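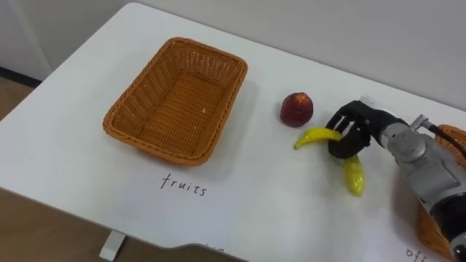

Melina Andreadis objected, on reading a first draft of this section, that a transfer credit is worth nothing until a department agrees to count it, and that we had been adding up credits as though they were money. We have kept her objection and dropped most of the adding up.

Figure 3. Table and wicker basket.

4.2 Credits accepted and credits used

Of the 333 transfer students in the Mollance sample, 47 had every community college course accepted toward the degree itself. The rest had courses accepted as "general elective," a category with generous room and few uses. One student arrived with three semesters of chemistry and was placed, on paper, well ahead of her class. She then took chemistry.

Advisers did not regard this as a loss. In the February interviews, Desta Derese described the elective category as "a very welcoming place," and two others used nearly the same words. Students were less taken with it. Several had turned down the $2,000 transfer grant at Vidora because its forms asked for a graduation date, and they could not get one from anybody.

We coded a credit as used only if it met a stated requirement of the major. This is stricter than the rule in Mudgway and Moodley's earlier survey, which coded it as used if it appeared on the transcript. Under their rule our sample does very well. Under ours, first-generation students lost more credits than their classmates at both campuses, and the gap was wider at Vidora, where the appeal form runs to 50 questions and must be signed by the department that said no.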